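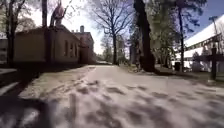

Outdoor Route Checklist for Walking and Wheeled Robots, with Comments

Kept by Saodah Teoh for the Lanach route group. Please fill it in with a pencil, walk the whole way, and write in the margins as much as you like. I read every one of them, and a good half of the comments below began as somebody's scribble.

We use this list before any robot goes out on a shared path under its own steering. It covers the ground, the light, the people and the machine, in that order, and it usually takes a little longer than you hoped. Bring water. If a line doesn't apply to your route, write "n/a" and your initials so that I know you saw it.

Part A. Before leaving the building

A1. Route sheet printed and carried by the walker. Result: OK.
Comment: The sheet for this route is 1,704 meters out and back. Aiman brought the older one by mistake and we had to go back in for it, so do check the version at the top (it should say July).

A2. Battery at or above 63 percent. Result: OK.
Comment: I know the Lendura unit will happily do the route on less. The margin is for the day you have to stand and wait for a delivery to clear.

A3. Emergency stop tested from both handsets. Result: OK on the first, repeat needed on the second.
Comment: The second handset wanted a firmer press than I like. Sekar Mandagi has it on her bench now, and it stays there until she signs the tag.

A4. Walker and spotter named. Result: OK.
Comment: Nadhirah Nugroho walking, Aiman Sumampouw spotting. Please don't swap halfway without telling each other out loud, even if you've worked together for years and can practically read each other's minds!

Part B. Ground

B1. Surface walked on foot before the run, at robot pace. Result: OK with notes.
Comment: Worn asphalt and small bumps are acceptable at walking speed. Anything that catches the toe of your shoe gets a chalk ring and a line on the sheet.

B2. Edges and curbs marked on the map. Result: OK.
Comment: Keep the planned line well in from the curb. Kamarul Pelupessy asked for more room on the building side, in case a door opens, and I've written that into the map notes.

B3. Fixed items beside the path checked against the map. Result: one correction.
Comment: Trunks, posts, bins and tents all count. Tents are the troublesome ones, as they come and go with the season and the map has no idea. If there's a tent, mark its corners and any guy lines you find, and ask whoever runs it when it comes down.

B4. Width left for other people. Result: OK.
Comment: Someone with a stroller should be able to pass without having to wait for us. If they can't, we're the ones who stop.

Part C. Light and shade

C1. Shadows across the path reviewed at the same time of day as the run. Result: OK, slow zone added.
Comment: Please give this one your patience. Bare branches throw a very busy pattern in strong sun, thin lines and thick bars all together, and a walk at 9 in the morning tells you little about 3 in the afternoon. Look for real cracks and sticks hiding in the pattern, and set the slow zone for the entire shaded stretch. Nadhirah's habit of walking it once in each direction is a good one and I'd love to see it catch on.

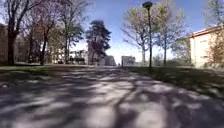
C2. Change from bright sun to deep shade noted. Result: OK.
Comment: Write down where the change comes, using something that won't move. A lamp post is ideal, a parked bicycle is not (yes, we've had that).

C3. Low sun in the direction of travel. Result: n/a, ST.

Part D. During the run

D1. Speed limit set and read back. Result: OK.

D2. Spotter has a clear view of the robot and of the path ahead. Result: OK.
Comment: Stay off the grass if you can, and step onto it without a second thought if someone needs the room.

D3. Stop called at least once on purpose. Result: OK, 51 centimeters to standstill.
Comment: Within what we allow. Measure from the front foot or front wheel, and use the tape, please, however good your eye is.

Part E. Afterward

E1. Log saved and labeled with route name. Result: OK.

E2. Open items passed on. Result: two open.
Comment: Second handset (Sekar), tent corners to be added to the map (Kamarul). The route stays approved for accompanied runs with the first handset only. Send me the corrected map when it's ready and I'll put a fresh copy in the folder by the door.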